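Home | Posts | Garden | Kitchen | About | Search

Sorting out the coffee cart supplies

Every August I go through the box of leftovers from the coffee cart we run at the Brekitz summer market. It goes in the box in a hurry at the end of the last day, and it stays that way until I need something out of it. This year I wanted it done before school started, so I put it all out on the flowered table and dealt with it.

Most of it is paper goods. We order from Siline, who only sell cups by the 100, so there are always some left over. Lids come separately and never match the number of cups. I also had potting soil to deal with, from the seedlings we sold at the other end of the cart. Soil and paper cups should not have been packed in the same box. That was my mistake.

I started with the soil. It was in a clear plastic bag, down in one corner, and some specks got on the table. I put the cups and lids toward the back and kept the straws standing in the pink cup, where they have been since June.
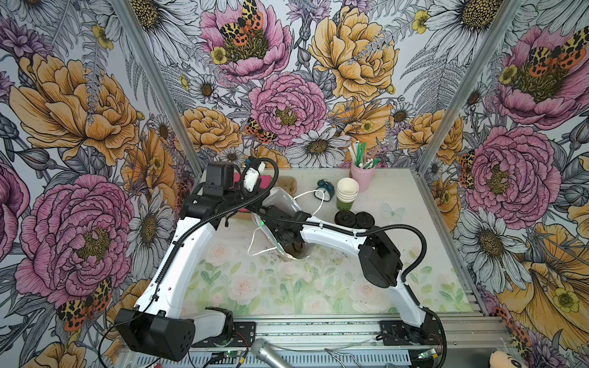 What I kept

White paper cups, all of them. They nest, so they take up almost no space.

Black lids. I try each one on a cup before it goes back. A lid that doesn't snap on is no use to anyone with a hot drink.

Straws. We hardly use them except for iced coffee, but they keep.

The cup carriers. These are the molded pulp kind that hold two cups. I used to throw them out after the market, and then one year I had to buy more at Mokoena for 3 dollars a pack. Now they go flat in the bottom of the box.

The blue alarm clock stays out too. I set it for 16 minutes when I do a job like this, then stop and see what's left. It took me four rounds.

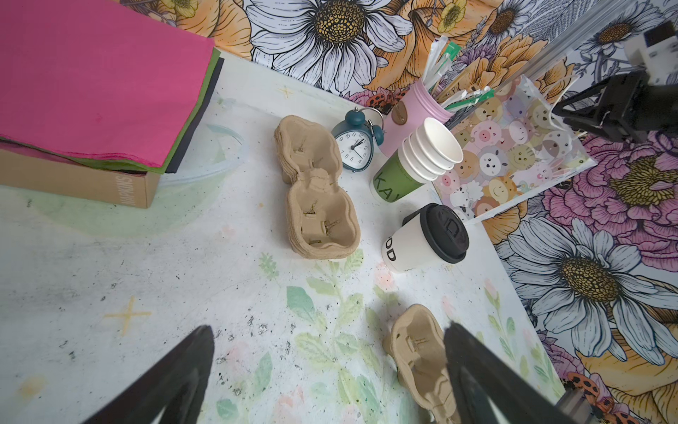 Cup carriers in the middle, clock and straws behind them.

The odd cups I put to one side. They're fine to use at home for starting seeds, and the soil can go in them. The rest is going in a lidded bin from Pukier that I already had in the hall closet. I wrote COFFEE on the end of it with a marker. I still need to order more napkins.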